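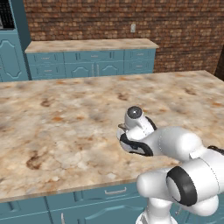
Waldemar Krajewska asked after our midterm talk why a simulated arm should need any maintenance, given that nothing in it wears out. The comment was fair, and it changed the outline of this report. Links do not wear in a simulator, but settings drift. Files get edited by several people, a controller gain is raised for one test and never put back, and a tool frame is measured from the wrong face. Our kitchen cell had all of these faults by February.

1. Scope

The report covers the setup and upkeep of one simulated cell, named Isov, over one term. The cell holds a single white arm with a two-finger gripper, working over a marble-topped kitchen island. Task learning is treated in the companion report by Alfredo Espiritu and is left out of this one.

2. Base placement

The base position is stored in one file and read by every script. Earlier, each script carried its own copy, and two of the copies disagreed by 29 mm. Reach tests passed in one script and failed in the other. After the merge we ran 100 reach targets spread over the island top. The arm reached 94 before the base was turned toward the island and all 100 after.

3. Tool frame

The tool frame must sit between the fingertips. Ours had been set at the wrist flange, so every commanded height was wrong by the length of the hand. The error did not show in free motion. It showed only when the gripper was sent to a hover pose just above the counter and the fingers went into the marble. The fix was one line. Finding it took two afternoons — most of that time went into checking the counter mesh, which was correct.

The hover pose is now the first check of any session. The arm moves over the island with nothing on the counter, holds, and the script reads the gap between the fingers and the surface. A gap outside the limit stops the run.

4. Joint settings

Damping on the elbow joint was too low. With the arm extended, the hand kept shaking after each stop and took 194 time steps to settle. We raised damping in small steps and repeated the same move each time. At the final value it settled in 54 steps. Higher values gave no further gain and made the arm lag behind its path. Wrist joints were left at their default values.

5. Collision shapes

The island cabinets have bar handles that stand out from the drawer fronts. In the first version the collision shape for the island was a plain box, and the lower arm links could pass through the handles without a contact being reported. Separate shapes were added for the handles. The raised door panels were left as flat faces. The back counter is out of reach in all our tasks and keeps its box.

6. Upkeep routine

Before each session: load the stored settings, compare them with the last approved set, run the hover check, then run the settling test once. Any changed value goes in the log with initials. A change with no entry is reversed.

7. Open items

The finger contact model has not been checked against a real gripper. The hover check uses one pose near the middle of the island, so an error that appears only near the far edge would be missed. Adding three more poses is planned for next term.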